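Clallurard 게임 안내 페이지 개편 회의록

읽는 시간: 11분

회의 종류: 한국어 편집팀 정기 회의 (10월)
장소: Pitkänen 사무실 작은 회의실, 일부는 화상으로 참석
시작: 오후 2시
참석: 진행 담당, 한국어 편집 담당, 게임 검수 담당, 약관 확인 담당, 고객 문의 담당, 디자인 담당 (화상)
불참: 제휴 담당 (의견은 글로 미리 보냄)
기록: 한국어 편집 담당

지난 회의록 확인

지난 회의록은 고칠 곳이 하나 있었습니다. Avness 사이트의 슬롯 목록 순서를 "인기순"으로 적었지만, 실제로 결정한 것은 "출시순"이었습니다. 기록자가 잘못 들은 것으로 확인하고 고쳤습니다. 다른 내용은 그대로 승인되었습니다.

지난번에 남은 일 중에서 게임 용어 목록은 아직 끝나지 않았습니다. 오늘 용어 안건에서 함께 이야기하기로 했습니다. 화면 글꼴 문제는 해결되었고, 디자인 담당이 작은 휴대전화 화면에서도 한글 받침이 깨지지 않는 것을 확인했다고 보고했습니다.

Clallurard 페이지의 현재 상태

Clallurard는 Wiletti가 만든 슬롯 게임이고, 등대와 북쪽 바다를 주제로 합니다. 릴은 5개입니다. 우리 페이지의 첫 문단은 영어 원고를 거의 그대로 옮긴 것이어서 한국어로 읽으면 어색합니다. 게임 검수 담당은 특히 "바다의 부를 당신의 것으로 만드세요"라는 문장이 문제라고 말했습니다. 이 문장은 게임을 설명하지 않고, 돈을 딸 수 있다고 약속하는 것처럼 보입니다.

편집 담당은 첫 문단에 들어가야 할 내용을 다음과 같이 제안했습니다. 게임의 주제, 릴의 수, 배당이 계산되는 방향, 변동성, 그리고 무료 스핀이 시작되는 조건입니다. 분위기에 대한 글은 그 뒤에 와도 됩니다. 진행 담당은 동의했지만, 분위기 설명을 너무 줄이면 모든 슬롯 페이지가 같은 글처럼 된다고 걱정했습니다. Clallurard는 밤이 되면 배경 음악이 바뀌고 등대 불빛이 릴 위를 지나갑니다. 이런 부분은 이 게임에만 있는 것이니 남기기로 했습니다.

배당표에 대해서도 의견이 나왔습니다. 지금 페이지에서는 배당표가 그림 파일 하나로 들어가 있습니다. 화면을 읽어 주는 프로그램을 쓰는 독자는 이 내용을 읽을 수 없고, 휴대전화에서는 글씨가 아주 작습니다. 디자인 담당은 글자로 된 표로 바꾸자고 했습니다. 다만 Wiletti가 배당을 나중에 조정하면 우리가 표를 손으로 고쳐야 합니다. 검수 담당이 게임 버전이 바뀔 때마다 표를 비교하는 일을 맡겠다고 하였고, 표 아래에 마지막으로 확인한 달을 적기로 했습니다.

결정: 첫 문단을 새로 씁니다. 배당표를 글자 표로 바꿉니다.

무료 스핀 설명

가장 오래 이야기한 안건입니다. 등대 심볼이 정해진 수만큼 나오면 무료 스핀 5회가 시작됩니다. 그런데 우리 페이지에는 같은 말이 세 가지로 쓰여 있습니다. 어떤 곳은 "무료 스핀", 어떤 곳은 "프리스핀", 어떤 곳은 "공짜 회전"입니다. 고객 문의 담당은 이것들이 서로 다른 기능이라고 생각한 독자가 있었다고 전했습니다.

더 큰 문제는 게임 안의 무료 스핀과 카지노가 가입 선물로 주는 무료 스핀이 같은 이름을 가진다는 점입니다. 앞의 것은 게임의 규칙이고, 어느 카지노에서 하더라도 같습니다. 뒤의 것은 카지노의 판촉이고, 조건이 카지노마다 다르며 기간이 끝나면 없어집니다. 편집 담당은 게임의 기능을 "무료 스핀", 카지노의 판촉을 "보너스 스핀"으로 나누어 부르자고 제안했습니다.

약관 확인 담당은 이 제안이 좋다고 하면서도 한 가지를 지적했습니다. 카지노 쪽 약관에서는 판촉도 "무료 스핀"이라고 부르는 경우가 많습니다. 우리가 다른 말을 쓰면 독자가 약관에서 그 말을 찾지 못할 수 있습니다. 그래서 처음 나올 때는 "보너스 스핀(카지노 약관에서는 무료 스핀이라고도 합니다)"처럼 괄호로 설명하고, 그 다음부터는 "보너스 스핀"만 쓰기로 했습니다.

무료 스핀 중에 등대 심볼이 다시 나오면 횟수가 늘어나는지에 대해서도 확인이 필요했습니다. 검수 담당이 데모 버전에서 직접 본 경우에는 늘어났습니다. 그러나 게임 안의 도움말에는 이 내용이 쓰여 있지 않습니다. 우리가 본 것만으로 규칙이라고 쓰면 안 되므로, Wiletti에 글로 물어보기로 했습니다. 답이 올 때까지 이 문장은 페이지에서 뺍니다.
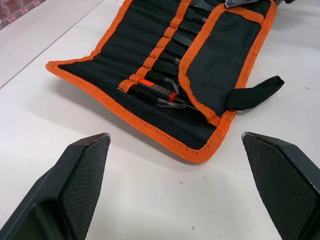
무료 스핀이 진행되는 동안에 베팅 금액을 바꿀 수 있습니까?
무료 스핀은 그 기능을 시작하게 한 스핀과 같은 베팅 금액으로 진행되고, 끝날 때까지 금액을 바꿀 수 없습니다.

이 질문과 답은 고객 문의 담당이 준비한 것이고, 페이지의 도움말 부분에 그대로 넣기로 했습니다. 편집 담당은 답의 문장이 조금 길다고 느꼈지만, 둘로 나누면 뜻이 약해진다고 하여 그대로 두었습니다.

결정: 게임 기능은 "무료 스핀", 판촉은 "보너스 스핀"으로 씁니다. "프리스핀"과 "공짜 회전"은 모든 페이지에서 고칩니다.

베팅 범위의 표시

Clallurard에서 한 번의 스핀에 걸 수 있는 최대 금액은 200코인입니다. 지금 페이지에는 이 숫자가 통화 단위 없이 적혀 있습니다. 독자는 이것을 원으로 읽을 수도 있고 유로로 읽을 수도 있습니다. 코인의 가치는 독자가 게임 안에서 고르는 것이므로, 코인 수만 말하는 것으로는 실제 돈이 얼마인지 알 수 없습니다.

제휴 담당은 미리 보낸 글에서, 독자가 쉽게 비교할 수 있도록 모든 금액을 유로로 바꾸어 쓰자고 제안했습니다. 약관 확인 담당은 반대했습니다. 같은 게임이라도 카지노마다 최소 금액과 최대 금액을 다르게 설정할 수 있기 때문에, 우리가 유로로 적으면 어떤 카지노에서는 틀린 정보가 됩니다. 진행 담당은 두 의견 사이에서, 게임 페이지에는 코인을 쓰고 카지노 소개 페이지에는 그 카지노의 통화를 쓰는 방법을 제안했습니다. 모두 동의했습니다.

코인의 뜻을 설명하는 짧은 글도 필요합니다. 편집 담당이 다음과 같은 초안을 읽었습니다. "코인은 게임 안에서 쓰는 단위입니다. 한 코인의 가치는 게임을 시작하기 전에 고를 수 있고, 총 베팅 금액은 코인 수에 코인 가치를 곱한 것입니다." 검수 담당은 "곱한 것"이라는 말 뒤에 계산의 예가 있으면 좋겠다고 했습니다. 예는 표 형식으로 디자인 담당이 만들어 보기로 했습니다.

결정: 게임 페이지는 코인, 카지노 소개 페이지는 각 카지노의 통화로 씁니다.

환수율과 변동성의 설명

우리 페이지는 환수율(RTP)을 숫자로만 적고 설명을 하지 않습니다. 고객 문의 담당에 따르면 독자가 가장 자주 오해하는 것이 이 숫자입니다. 어떤 독자는 오늘 쓴 돈 중에서 그만큼이 오늘 돌아온다고 생각했습니다. 환수율은 아주 많은 스핀을 기준으로 계산한 이론의 값이고, 한 사람이 저녁에 하는 게임의 결과를 말해 주지 않습니다.

검수 담당은 또 다른 점을 설명했습니다. Wiletti는 같은 게임을 환수율이 다른 몇 가지 설정으로 제공합니다. 어느 설정을 쓸지는 카지노가 고릅니다. 따라서 우리가 하나의 숫자만 적으면, 독자가 실제로 하는 게임과 다를 수 있습니다. 페이지에는 "카지노에 따라 다를 수 있으니 게임 안의 정보 화면에서 확인하시기 바랍니다"라는 문장을 숫자 바로 옆에 넣어야 합니다. 페이지의 맨 아래에 작은 글씨로 넣는 것은 충분하지 않다는 데에 의견이 모였습니다.

변동성에 대해서는 "높음", "중간", "낮음"이라는 말만 쓰고 있습니다. 편집 담당은 이 말이 외국어를 번역한 말이라서 처음 보는 사람에게 어렵다고 했습니다. "변동성이 높다는 것은 당첨이 드물게 나오고 금액의 차이가 크다는 뜻입니다"라는 설명을 한 줄 넣기로 했습니다. 디자인 담당은 막대 그림으로 보여 주는 방법도 준비해 두었으나, 막대가 길면 더 좋은 게임이라는 느낌을 줄 수 있어서 이번에는 사용하지 않기로 했습니다.

결정: 환수율 옆에 확인 안내 문장을 넣습니다. 변동성의 뜻을 한 줄로 설명합니다.

독자 문의 정리

고객 문의 담당이 지난 회의 이후의 문의를 보고했습니다. Avness 한국어 페이지를 통해 들어온 문의는 모두 430건입니다. 가장 많은 것은 보너스의 조건에 관한 것이고, 그 다음은 출금이 늦어지는 문제, 그 다음은 게임이 열리지 않는 문제입니다. 우리는 카지노를 운영하지 않으므로 출금 문제를 직접 해결할 수 없습니다. 그런데도 문의가 계속 오는 것은, 우리 사이트와 카지노의 관계가 페이지에 분명하게 쓰여 있지 않은 탓도 있다고 보았습니다.

진행 담당은 문의 양식 위에 짧은 안내를 넣자고 했습니다. 우리가 게임과 카지노에 대한 정보를 제공하는 사이트라는 것, 계좌를 볼 수 없다는 것, 그리고 출금 문제는 먼저 해당 카지노의 고객 센터에 연락해야 한다는 것입니다. 고객 문의 담당은 찬성하면서, 안내가 차갑게 들리지 않도록 문장을 부드럽게 써 달라고 부탁했습니다. 돈 문제로 글을 쓰는 사람은 이미 걱정을 하고 있는 경우가 많습니다.

게임이 열리지 않는 문제는 대부분 오래된 브라우저와 관계가 있었습니다. 일부는 독자가 있는 나라에서 그 게임이 제공되지 않는 경우였습니다. 지금은 이 두 경우에 같은 오류 화면이 나옵니다. 화면을 나눌 수 있는지 개발팀에 물어보기로 했습니다. 그리고 지역 제한을 피하는 방법을 묻는 문의에는 답하지 않고, 약관을 확인하라는 안내만 보내는 지금의 방식을 유지합니다.

결정: 문의 양식 위에 안내를 넣습니다. 오류 화면의 구분은 개발팀의 답을 기다립니다.
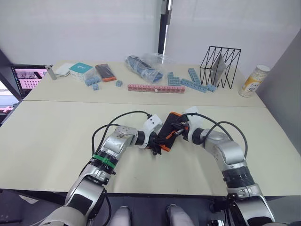

사진: 주황색 테두리가 있는 검은색 직사각형 물건을 함께 잡은 두 로봇 팔

데모 버전의 제공

Clallurard 페이지에는 돈을 걸지 않고 해 볼 수 있는 데모 버전이 있습니다. 제휴 담당은 데모 버튼이 너무 눈에 띄어서 카지노로 가는 버튼을 누르는 독자가 적다고 적어 보냈습니다. 데모 버튼을 아래로 옮기자는 제안이었습니다.

이 제안에는 여러 의견이 있었습니다. 검수 담당은 데모를 먼저 해 본 독자가 게임의 규칙을 더 잘 이해한다고 말했습니다. 고객 문의 담당은 데모를 찾지 못하겠다는 문의가 다른 게임의 페이지에서 이미 있었다고 했습니다. 디자인 담당은 두 버튼을 같은 크기로 나란히 놓고 색을 다르게 하는 안을 화면으로 보여 주었습니다. 휴대전화에서는 데모 버튼이 먼저 나옵니다. 진행 담당은 이 안을 시험해 보고, 다음 회의에서 제휴 담당이 있을 때 다시 이야기하자고 했습니다.

데모에서도 나이 확인 화면이 나와야 하는지에 대해서는 약관 확인 담당이 분명하게 말했습니다. 돈을 걸지 않아도 내용은 도박 게임이므로 나이 확인이 먼저 나와야 합니다. 지금은 첫 화면에서만 확인하고, 검색으로 게임 페이지에 바로 들어온 독자에게는 나오지 않습니다. 이것은 다른 일보다 먼저 고치기로 했습니다.

결정: 나이 확인 화면을 모든 게임 페이지에 넣습니다. 버튼의 위치는 시험 후에 정합니다.

책임 있는 이용에 대한 글

현재의 글은 모든 페이지 아래에 같은 문장으로 들어가 있습니다. 문장이 딱딱하고, 도움을 받을 수 있는 곳의 연결이 오래되어 열리지 않는 것도 있습니다. 약관 확인 담당이 연결을 모두 점검하고, 열리지 않는 것은 새 주소로 바꾸기로 했습니다.

편집 담당은 글의 내용도 바꾸고 싶다고 했습니다. "적당히 즐기세요"라는 말은 독자에게 무엇을 하라는 것인지 알려 주지 않습니다. 그 대신 입금 한도를 정하는 방법, 게임 시간을 알려 주는 기능을 켜는 방법, 그리고 스스로 계정을 막는 방법을 설명하고자 합니다. 이런 기능의 이름은 카지노마다 다르기 때문에, 게임 페이지에는 일반적인 설명을 두고 각 카지노 소개 페이지에 자세한 순서를 적는 것이 좋겠다는 의견이 나왔습니다.

자동 스핀 기능도 여기에서 이야기했습니다. 우리 페이지는 자동 스핀을 "편리한 기능"이라고 소개하고 있습니다. 어떤 지역에서는 이 기능이 제공되지 않고, 제공되는 곳에서도 손실 한도를 먼저 정하는 것이 좋습니다. "편리한"이라는 말을 지우고, 기능이 있는지 없는지와 한도를 정하는 방법만 적기로 했습니다.

잭팟에 대한 글에서 "곧 터질 잭팟"이라는 표현이 발견되었습니다. 각 스핀의 결과는 앞의 스핀과 관계가 없으므로 이 말은 틀린 말입니다. 비슷한 표현이 다른 페이지에도 있는지 편집 담당이 검색하여 모두 지웁니다.

결정: 책임 있는 이용의 글을 새로 씁니다. 자동 스핀과 잭팟의 표현을 고칩니다.

용어 목록

아직 정하지 못한 말에 대해 짧게 이야기했습니다. "와일드"와 "스캐터"는 독자가 이미 잘 알고 있으므로 번역하지 않습니다. 다만 각 페이지에서 처음 나올 때 뜻을 설명합니다. "페이라인"은 "당첨선"으로 바꾸자는 의견과 그대로 두자는 의견이 나뉘었습니다. 검수 담당은 게임 화면의 한국어 판에 "페이라인"이라고 나오니 같은 말을 써야 한다고 했고, 이 의견으로 정했습니다.

"wagering requirement"의 번역이 가장 어려웠습니다. 지금은 "베팅 요건", "롤링 조건", "출금 조건"이 섞여 있습니다. "출금 조건"은 신분 확인 같은 다른 조건도 포함하는 것처럼 들리므로 맞지 않습니다. "롤링 조건"은 많이 쓰이지만 처음 보는 사람은 뜻을 짐작할 수 없습니다. "베팅 요건"으로 정하고, 용어 목록에서는 "롤링 조건"으로 찾아도 같은 설명이 나오도록 합니다.

존댓말의 형태도 하나로 맞춥니다. 설명하는 글은 "합니다" 형태, 버튼과 짧은 안내는 "하세요" 형태로 합니다. 표 안에서는 명사로 끝내도 괜찮습니다.

다음 회의 전까지 할 일

한국어 편집 담당: Clallurard 첫 문단, 코인 설명, 책임 있는 이용의 글, 잭팟 표현 검색, 용어 목록의 마무리
게임 검수 담당: Wiletti에 무료 스핀의 추가 횟수를 문의, 글자 배당표의 내용 확인
약관 확인 담당: 도움 기관의 연결 점검, 보너스 스핀의 괄호 설명 검토
고객 문의 담당: 문의 양식 안내의 초안, 개발팀에 오류 화면 문의
디자인 담당: 배당표의 형식, 코인 계산 예의 표, 두 버튼의 시험 화면
진행 담당: 나이 확인 화면의 일정을 개발팀과 정함, 제휴 담당에게 오늘의 결정을 전달

기타

Wiletti의 다음 게임에 대한 자료가 도착했지만 공개할 수 있는 날짜가 아직 정해지지 않았습니다. 허락을 받기 전에는 제목도 페이지에 쓰지 않습니다. 화상으로 참석하는 분의 소리가 여러 번 끊겼으므로 다음에는 회의 전에 연결을 확인합니다.

회의는 오후 4시에 끝났습니다. 고칠 내용이 있으면 기록자에게 알려 주시기 바랍니다.

관련 글
Avness 한국어 페이지 작성 지침
슬롯 용어 목록: 와일드, 스캐터, 페이라인
베팅 요건을 읽는 방법
지난 회의록: 슬롯 목록의 순서와 화면 글꼴
Wiletti 게임 모아 보기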